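Vusix two-arm build – inspection checklist with comments
Shared workshop at Liden, bay 2
Filled in 19 April 2019, before the first drive of the real base

I write the comments under each point, also when the point is OK. The last checklist had only ticks, and in August I could not understand what I had meant with half of them. Marks used: OK, OPEN, FAIL, N/A.

Part A. Power and battery

A1. Main switch reachable from behind, without leaning over an arm. OK
I moved it to the left rear post. It can be reached with a closed fist also.

A2. Emergency stop cuts motor power on both arms and on the base. OK
Tested 13 times, with arms still and with arms moving slowly. The arms go down softly when the power is cut, so keep the space under them free.

A3. Emergency stop does not cut the computer. OK
The log continues after the stop.

A4. Battery fixed on all sides. FAIL
The strap holds it front and back, but sideways it can still slide by the width of a finger. Needs a second strap or two blocks of foam. No driving before this is closed.

A5. Fuse value agrees with the label. OK
The label was from the old Drunance supply. I wrote a new one.

A6. Charger unplugged and its cable rolled up before power on. OK

Part B. Arms and grippers

B1. All shoulder bolts tight and marked with paint. OPEN
Right side done. On the left side one bolt turns without end, I think the thread is gone. New insert is ordered from Zepeda.

B2. Both arms move through their full range by hand, power off. OK
The left elbow is a little stiff near the end. It was the same last time.

B3. No cable is pulled or pinched at any position. OK
Checked with the wrist turned to both ends. The cable on the right wrist now has a longer loop.

B4. Gripper force limited in software. OK
Both sides are set to the lowest value. Please do not raise it on your own, write in the log first and wait for an answer.

B5. Grippers open when the program ends in an error. OPEN
Right one opens. Left one stays as it is. I do not know yet if this is the driver or my own code.

Part C. Simulator check

Every motion that we want to run on the real machine goes first through the simulator. I have used the apartment model for this, because it has a narrow corridor with a door at the end, and a corridor is where the wide shoulders can make trouble.

C1. Both arms can be held up in front of the torso at the same time. OK
Grippers point upward, one on each side, with the right fingers open. In the model the arms do not touch each other or the torso.

C2. Head view shows both grippers in the raised position. OK
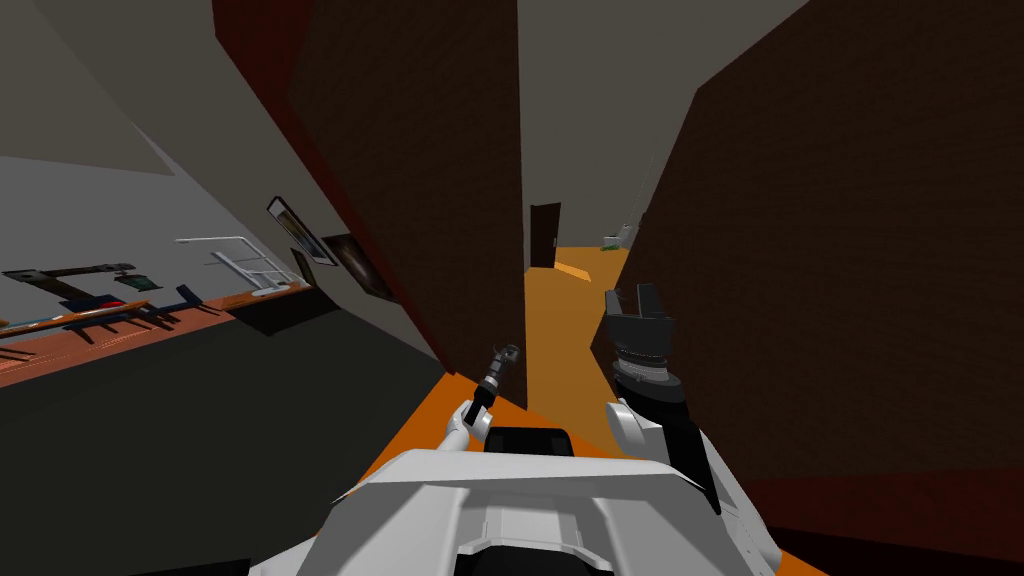
C3. Floor and walls level in the head view when the robot stands upright. FAIL
The view leans strongly to one side. I looked first in the neck joint values, then in the mounting angle of the camera in the model file. The roll value there is my first suspect, but I have not proved it. Until it is corrected, do not use any distance that is measured from this view.

C4. Collision shapes cover the white shells of both shoulders. OPEN
The right upper arm housing is bulky, and I want a margin around it before it goes near a wall. The collision shape there is still the simple box from the first version.

C5. Long run without a stop of the simulator. OK
2,113 steps, no crash. The log file is in the shared folder with the others.

C6. Simulator speed limits are the same as on the real base. OK
They were not the same last time – the model was allowed to drive faster. I copied the values by hand and read them twice.

Part D. Workshop and people

D1. Tape line on the floor around the test area. OK
Renewed on the side of the drill press, where it was worn.

D2. One person holds the stop button and does nothing else. OK
No phone, no laptop, no coffee.

D3. Loose hair, sleeves and badge cords put away. OK

D4. Fire blanket on its hook. OK

D5. Sign on the door when motors are live. OPEN
We have the sign but the hook is broken. For now I put it with tape.

Part E. Still to do

Second strap for the battery (A4).
Left shoulder insert (B1), then paint mark.
Left gripper on error (B5).
Camera roll in the model file, then repeat C2 and C3 with the arms in the same position.
Better collision shape for the shoulders (C4).
New hook for the door (D5).

Result: not released for driving. Arm tests on the stand are allowed on the right side only, with two persons present, at the lowest speed. The left arm stays without power until the bolt is repaired.

Parts spent until now: 131 dollars, the receipts are in the envelope in the top drawer. If you close one of the points, please write what you did and not only OK.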